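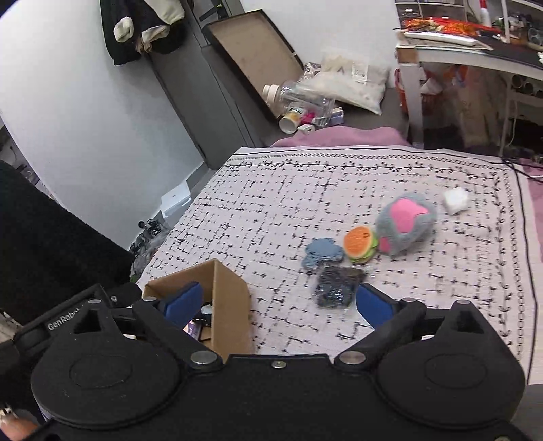 **Sorcha Cronin**, perception and tooling reviewer
09/06/2021

# Drallari 2: trajectory labeling for hand-held gripper recordings

Drallari promises to turn raw gripper recordings into clean, segmented demonstrations "without manual review." I gave it 37 clips of small things going into a cardboard box: a plush toy, a toy burger, a package in shiny plastic wrap. Patterned cloth underneath, household clutter behind. I wanted the mess, as the vendor's demo clips all have bare gray tables.

Install was fine. Import was slow, and the progress bar lies.

Segmentation is decent on the plush. It finds the approach and the grasp, and its cut points mostly match mine. On the wrapped package it falls apart. Highlights on the plastic get read as motion, so one grasp becomes three. The grid of broken lines on the cloth also confuses the pose tracker at low speed — I saw drift of up to 15 mm before it snapped back, and the export doesn't flag the snap. You'd train on that and never know.

The jaw-width estimate is better than I expected. The blue finger pads stand out well against the black linkage, which probably helps. I'd like to see it with black pads before praising it.

Tatiana Baláž ran the same clips through Carvalho, which we've used since February. Fewer features, uglier timeline, but it marks low-confidence frames in red and lets you throw them out in bulk. I'd take that over Drallari's smoother curves.

Keep Drallari for a first pass on matte objects. Skip the "auto-approve" button.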